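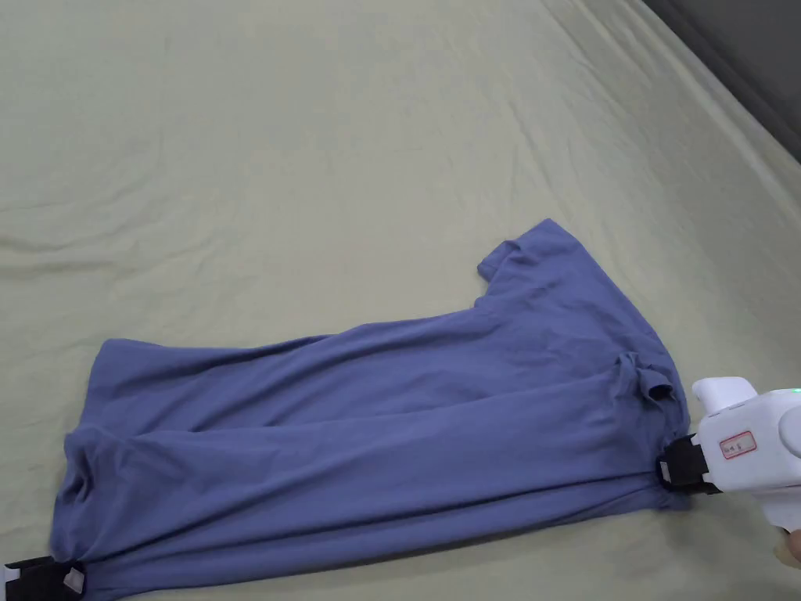 Re: [Trelier] Ruggiero house, stair landing and closet wall

Jacinto Tlapale wrote on June 30, 2019:
> The landing on the Ruggiero drawings is still shown level with the
> bedroom floor. Is the step gone for good? Also, does the closet wall
> carry anything? Primo wants to shift it toward the hall.

Jacinto,

The step is gone. Sheet 6 has the new section. The old floor was out of level by the thickness of the underlayment, and Chandrasekhar took that up in the joists when the subfloor was open. 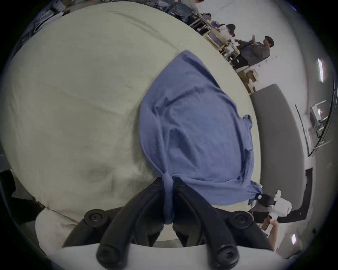
The closet wall is a partition and carries no load. It can move toward the hall as long as the clear width there stays above what the stair needs at the turn. The overall run along that side is 3,589 mm, measured to the framing — not to the old plaster, which is where Primo's number came from. Please use the framing dimension on anything you send to Menumia for the doors.

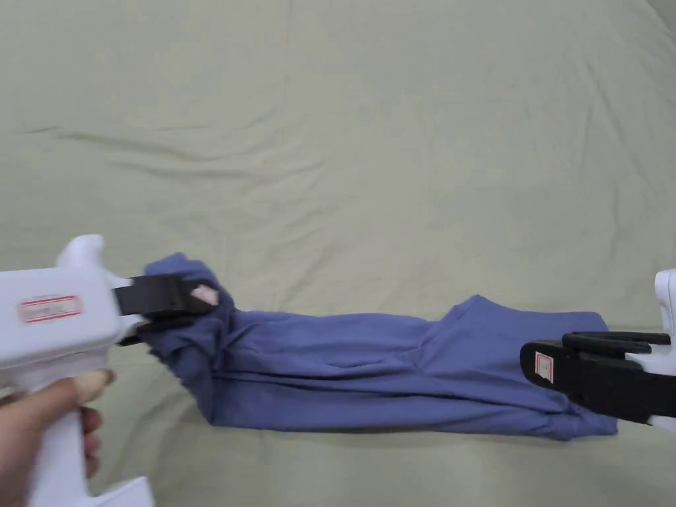 Wall color is the other open item. Ada has asked for two options in the bedroom, both matte. The first is a pale gray-green close to the bedsheet in the last photo, and the second is an off-white. The blue of the shirt on it is nearer to what she wants for the inside of the closet. I have no paint codes yet for any of these.

Shahab has the door schedule and will post the revision.

Chandrasekhar, please confirm the joist note on sheet 6.

Primo Ferraro's markup of the hall can be ignored until then.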